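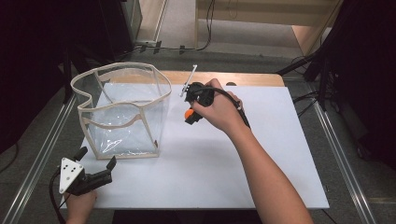 Comparing two handheld grippers on a soft bin

This page explains how I compare two handheld grippers before we choose one for a longer job. I use the Padano and the Bidley, but the same steps work for other models.

Before you start

Put a collapsible bin on a flat white board. Soft walls are more difficult than a hard box, so you will see small differences faster. Fix the cables so they can move freely with your arms. A cable which pulls on the wrist will change your result.

Steps

1. Close and open each gripper 10 times with nothing in it. Write down if the trigger feels stiff.
2. Set the controller to 1000 and wait until the reading is stable. Our Quispe controller is from 2017 and needs nearly 3 minutes.
3. Take the top rim of the bin with the first gripper. Lift one side slowly, hold it, and put it down.
4. Change hands and do the same again. My left hand is weaker, and I did not expect how much this matters.
5. Repeat with the second gripper, with the bin at the same place.

Reading the results

Look first at slips, then at your own hand. If your thumb is tired, note it in the same table. Zinash Seyoum, who tested with me at Neratmont, preferred the Bidley for the rim and the Padano for the bottom edge. I still use the Padano for both.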